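Flat seam creep on woven polyester covers

h_imhof
Posted in: Fabrics, covers and linings

I sew replacement covers for folding worktables and have a recurring dimensional problem. The cover is a plain white woven polyester, hemmed on four sides, pulled over the top and fastened underneath. It measures correctly on the cutting table. After a few weeks of use the long hem has crept outward and the top no longer lies flat along the near edge. Thread is a 100 weight spun polyester, stitch length 3 mm. The customer has three tables with covers from the same bolt, and all three show it.

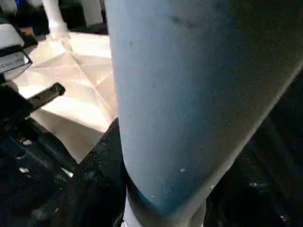
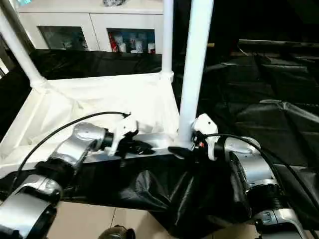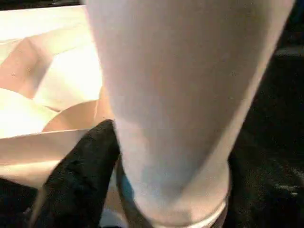 I have ruled out shrinkage. Test squares went through the wash four times and came out within a millimeter of where they started. The creep is always along the warp and always on the long side. I cut with the warp running lengthwise to save on waste.

What I would like to know is whether this is a grain problem or a tension problem. I would prefer not to recut everything.

munro_s
Reply to h_imhof

Tension problem. A plain weave polyester with no coating will take a set if it is held under constant load, and your fasteners are holding it under constant load. Wash testing a loose square tells you nothing about that. Hang a strip with a weight on it for 200 hours and measure again.

What are you using underneath? Drawcord, elastic or hook and loop?

h_imhof
Reply to munro_s

Drawcord in a channel, tied off at two corners. The customer ties it, so I do not control the load.

edelt.h
Reply to h_imhof

I disagree with munro_s. If it were set from load you would see it in both directions, because a drawcord pulls on all four sides. Hannelore says only the long side moves. I would look at the hem. A 3 mm stitch in spun thread on a slick fabric lets the folded layer slide under the top layer. The fabric is the same length as before and the fold has moved.

Easy check: draw a pencil line on the inside exactly where the raw edge sits, use the table for a week, look again.

munro_s
Reply to edelt.h

Four sides, yes, but not the same load per inch. The cord is tied at the corners and there is friction in the channel the whole way. The middle of the long side sees something quite different from the middle of the short side. The crimp in warp and weft is different too, so they will not stretch equally even at equal load.

The pencil line is a good test and I would do it anyway.

domenica_r
Reply to h_imhof

Which fabric is it exactly? I had this with Lorden 508 and not with the Lanz cloth of the same weight. The 508 is not heat set as far as I can tell. You can feel it if you pull a short length between your hands, it gives and comes back slowly. The Lanz does not give at all.

h_imhof
Reply to domenica_r

It is Lorden 508, bought in August. I did not know about the heat setting. The data sheet gives weight, width and an abrasion rating of 3000 rubs and says nothing about finish.

domenica_r
Reply to h_imhof

Then I would suspect the cloth first. Write to them and ask for elongation under load, warp and weft separately. They have the numbers, they just leave them off the sheet.

munoz_efrain
Reply to h_imhof

Coming from sailmaking. Two things you can do without recutting.

Sew a 20 mm polyester webbing into the long hem. The webbing takes the load and the cloth only has to cover the surface. Use bonded filament thread, not spun, and go to two rows of stitching. That also answers edelt.h's point about the fold sliding.

Second, replace the cord with flat elastic so that nobody can overtighten it. Fledonex sells one that holds up to washing. The Huren elastic is cheaper and I stopped using it after the rubber went brittle in storage.

edelt.h
Reply to munoz_efrain

Webbing is fine on a straight hem. On the corners it will bunch unless it stops short. I end mine 40 mm before the curve and bar tack it.

munoz_efrain
Reply to edelt.h

Agreed, stop it short. I use a zigzag over the end because my machine does not do bar tacks.

h_imhof

Results of the pencil line test after one week on one cover. The raw edge has moved 1 mm relative to the line. The total creep on the long side over the same week is 4 mm. So the fold accounts for a quarter of it and the rest is the cloth.

I have unpicked one long hem and am putting webbing in. Still waiting for an answer from Lorden on elongation.

edelt.h
Reply to h_imhof

A quarter is more than munro_s allowed for.

munro_s
Reply to edelt.h

And three quarters is more than you did. Hannelore, press the webbing before you sew it in. It shrinks a little the first time it gets hot.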